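Handout 3: notes from the gripper demonstration

I've typed these up from my scribbles after the Kiteo open day in September, so forgive the odd gap. The session I sat in on was Gayan Pathirana's, on sorting small household objects with two hand-held grippers, and it was easily the best bit of the morning! You don't need a spotless lab bench to do this sort of work. A table at the foot of a bed and a plastic box full of odds and ends will do nicely.

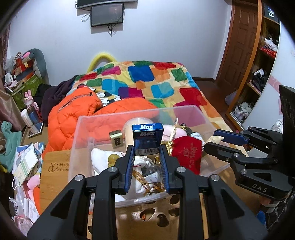

Picking up boxes

Start with something that has flat sides. The little "Max" box is a good beginner's object: the blue pads have plenty of face to press on, so you can concentrate on lining up both fingers before you squeeze. Gayan's advice was to come in slowly and keep your wrist level (I rushed it, of course, and got told off).

The Eltberg set of tasks we'll be using has 237 objects on its list, and 114 of those are boxes or packets, so this grip is worth practising.
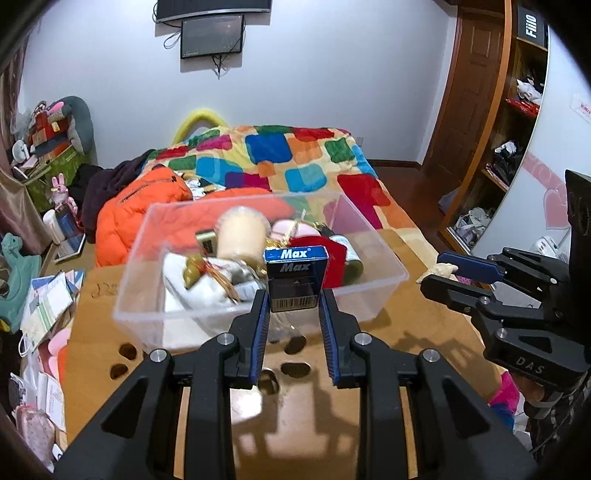
Once you're happy with one hand, try 2. I found the second gripper much harder than I'd expected, as I kept watching one pair of fingers and forgetting the other. Go back to a single hand if you get muddled, then add the other again.

Soft and awkward things come next, such as pouches, ribbon and shells. Open the fingers wide before you reach into the box.
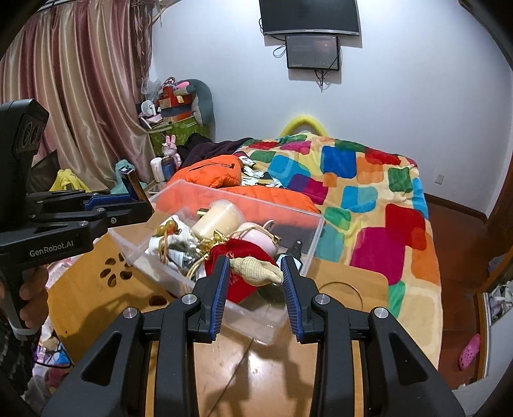
Why practise with a mixed box when we could lay everything out in rows?
Things in a real cupboard lean on each other, and you have to learn to lift one without dragging its neighbours along.

For next time, please have a go at the shell exercise on the table top and jot down which grips you tried.

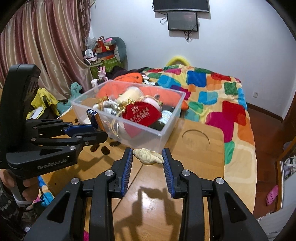

Spiral shell on the table, with the gripper open in front of it.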